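Gobelet en plastique

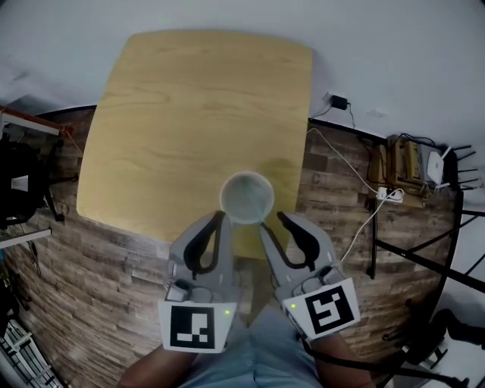

Gobelet en plastique blanc sur une table en bois clair.

Le gobelet en plastique est un récipient à boire sans anse ni pied, généralement de forme tronconique, fabriqué dans une matière thermoplastique. Il sert à la consommation de boissons froides ou tièdes et, selon la matière employée, de boissons chaudes. On distingue les gobelets à usage unique, à paroi mince, et les gobelets réutilisables, à paroi plus épaisse, destinés à être lavés.

Dénomination

Le mot gobelet désigne en français un vase à boire plus haut que large, sans pied et le plus souvent sans anse. Il est attesté dès le Moyen Âge pour des objets en métal, en bois ou en terre. Dans l'usage courant, on parle aussi de « verre en plastique », tournure critiquée par certains auteurs mais très répandue dans le commerce. Le terme timbale s'emploie surtout pour un gobelet de métal; il s'est étendu aux modèles rigides pour enfants. Au Québec, on rencontre également « verre de plastique ».

Forme

La plupart des gobelets sont plus larges à l'ouverture qu'à la base. Cette dépouille facilite le démoulage et permet l'empilage. Sur les modèles minces, le bord supérieur est roulé vers l'extérieur, ce qui rigidifie l'ouverture et évite une arête coupante au contact des lèvres. Les modèles épais ont plus souvent un bord simplement arrondi.

Le fond est en général légèrement rentrant : l'objet repose alors sur un anneau et reste stable sur une surface un peu irrégulière. Des nervures horizontales ou un épaulement intérieur empêchent les gobelets empilés de se coincer. En l'absence d'épaulement, l'air retenu entre deux parois peut créer un effet de ventouse et rendre la séparation difficile.

La couleur est obtenue par ajout de pigments à la matière. Le blanc, le plus souvent donné par du dioxyde de titane, rend la paroi opaque. Vu du dessus, l'intérieur d'un gobelet blanc paraît fréquemment gris pâle, la lumière y pénétrant moins que sur le bord.

Matières

Le polystyrène a longtemps dominé la production des gobelets jetables. Il est rigide, léger et peu coûteux, mais cassant : une pression des doigts suffit à fendre la paroi dans le sens de la hauteur. Le polypropylène est plus souple et supporte mieux la chaleur — c'est la matière habituelle des gobelets réutilisables. Le polyéthylène téréphtalate, transparent, est réservé aux boissons froides. La mélamine, plus lourde, imite la céramique et se rencontre dans la vaisselle de camping; il s'agit d'une résine thermodurcissable, que certains classements placent à part.

L'acide polylactique, issu de l'amidon, se déforme à des températures modérées et ne convient pas, sans traitement particulier, au café ou au thé.

Fabrication

Deux procédés se partagent la production. Dans le thermoformage, une feuille de plastique chauffée est plaquée dans des moules, puis les pièces sont découpées et leurs bords roulés. Dans l'injection, la matière fondue est poussée sous pression entre un noyau et une empreinte. Le second procédé donne des parois plus épaisses et laisse au centre du fond un petit point, trace du canal d'injection.

La fabrique Valturwood, spécialisée dans le gobelet injecté, a commercialisé le modèle Urio, empilable par colonnes de 100 pièces. Son catalogue de février comptait 163 références, couvercles compris. Le concurrent Grollby a préféré une forme presque cylindrique, moins commode à ranger, vendue surtout pour les salles de bains.

Usages

À la maison, le gobelet en plastique sert à boire, à se rincer la bouche, à mesurer grossièrement de la farine ou du riz et à ranger de petits objets tels que crayons ou pinceaux. Il est apprécié sur les tables basses et dans les chambres d'enfants, où la chute d'un verre ordinaire présente un risque de coupure. Posé vide, il se renverse facilement en raison de sa faible masse.

Dans les réunions et les fêtes, les gobelets réutilisables sont souvent remis contre une consigne. Certains portent un trait de jauge et un décor imprimé, ce qui en fait des objets de collection. La collection réunie par Awuor Okoth comprend 2 342 pièces, dont 454 sans aucun marquage. Elle a été classée par Muthoni Nzioka selon la forme du fond, méthode reprise dans le répertoire Deltis.

Entretien

Les gobelets en polypropylène se lavent à la main ou, lorsque le fabricant l'indique, au panier supérieur du lave-vaisselle. L'eau reste volontiers en gouttes sur la paroi, et le séchage est plus long que celui du verre. Le thé, le café et la sauce tomate laissent des teintes tenaces sur les modèles clairs. Les tampons abrasifs sont déconseillés : les rayures retiennent les dépôts et ternissent la surface.

Réglementation

Dans l'Union européenne, les gobelets sont soumis aux règles relatives aux matériaux en contact avec les denrées alimentaires. Le symbole du verre et de la fourchette signale cette aptitude. La France a mis fin à la mise à disposition de nombreux gobelets jetables en plastique, avec des exceptions qui ont varié au fil des textes.

Voir aussi

Gobelet en carton
Timbale
Vaisselle jetable
Thermoformage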